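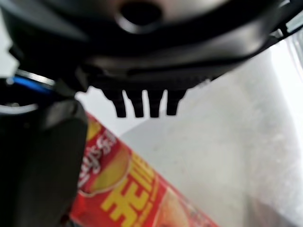

Grovska: Before anyone answers, can you tell us if it does this on every pick or only after it's been running for a while? Those are two very different problems and I've chased the wrong one before.

Sorry, should have put that in! Only after it's been running. First hour or so is fine. Editing my question so it's all in one place.

Gripper drifts to one side after warm-up, bags get pinched at the corner

So I look after one pick cell that moves snack bags from a tote to a packing tray. Two-finger electric gripper, black plastic housing, wrist camera on a Pimitz bracket, cable running down alongside the finger. Chip bags are the main thing we run (Lay's right now) and they're the worst of the bunch, shiny and puffy and they slide away if you so much as look at them.

Every morning I home the gripper, run the little calibration routine, and the first batch goes great. Then somewhere in the second hour the fingers start closing off center. I mean the bag gets grabbed nearer one corner, it swings, and the placement check throws it out. If I stop and home it again, it's good for a while and then creeps back. By the afternoon of 16th March I was re-homing at every break and just living with it.

What I've tried so far: swapped the finger pads, wiped down the camera lens, retightened the bracket screws, lowered the grip force a bit. The pads helped with slipping but the drift is still there. The manual only says to contact the dealer, and the dealer says to send it in, and I really don't want to be without it until April. Anything I can check myself first?

Answer 1 (accepted)

I had something very close to this on a similar cell, and mine was the camera cable and not the fingers at all. Here's what I'd look at, in the order I wish I'd done it.

Power off, air off if you have any, and let the arm sit with the gripper at a height where you can get your head under it. Follow the cable by hand from the connector all the way up past the wrist. If it's clipped tight anywhere next to a finger, it can tug on the camera bracket each time the wrist turns, and then the camera is pointing a hair away from where it was at calibration. Your gripper is closing exactly where it was told to, it's just being told the wrong place. On mine the screws were snug and the bracket still moved – the plastic under it had a bit of give once the housing got warm.

Easy test: put a piece of tape on the table with a cross drawn on it, send the arm to a fixed pose above it, save a picture. Run for two hours. Same pose, save another picture. If the cross has moved in the image, it's the camera mount (or the arm repeating badly, but check the mount first). If it hasn't moved, go look at the fingers.

For the fix I gave the cable a loose loop above the wrist, moved the clip, and put washers under the bracket so the load was spread out. Redo the camera calibration after that with the gripper warmed up. I run 700 empty open-and-close cycles before calibrating now and I haven't had to re-home in the middle of a shift.

Oh, and don't put thread locker on screws going into plastic unless the maker says it's okay. I cracked a Drarkex housing that way and it was not a cheap afternoon.

Answer 2

If the tape test says it's the fingers, check for play. Power off, hold one finger near the tip and wiggle it gently sideways, then do the other one. They should feel the same. If one is looser, look at the screws where it meets the carriage, and clean out whatever has collected around the slide. Salt and crumbs from a burst bag get in there and pack down hard. I use a soft dry brush and a vacuum, never compressed air, it only drives the stuff deeper. Ours gets this every Friday and it takes me maybe ten minutes.

Also look at your homing. Some of these home against the open stop and some against the closed stop. If yours homes closed and there's a scrap of bag film stuck on a pad, your zero is off from the start.

Answer 3

just buy suction cups. we switched to a Hidayat vacuum head and never looked back

Comment on Answer 3: Suction is great until you get a wrinkly bag lol. Also they asked how to fix the one they have.

Comment on Answer 1, from the person asking: Did the tape test today and the cross moved, a lot more than I expected! The cable was pulled tight at the clip. I've got it looped now and I'm waiting on washers, will recalibrate once they're in. Can I ask how big you made the loop? I'm a little worried about it catching on the tote when the arm goes in low.

Reply: Big enough that I could turn the wrist to both limits by hand and still see slack, and no bigger. Mine sits on the back side of the arm, away from the tote. Jog it slowly into your lowest pick in each corner before you let it run at full speed, that'll tell you pretty quick.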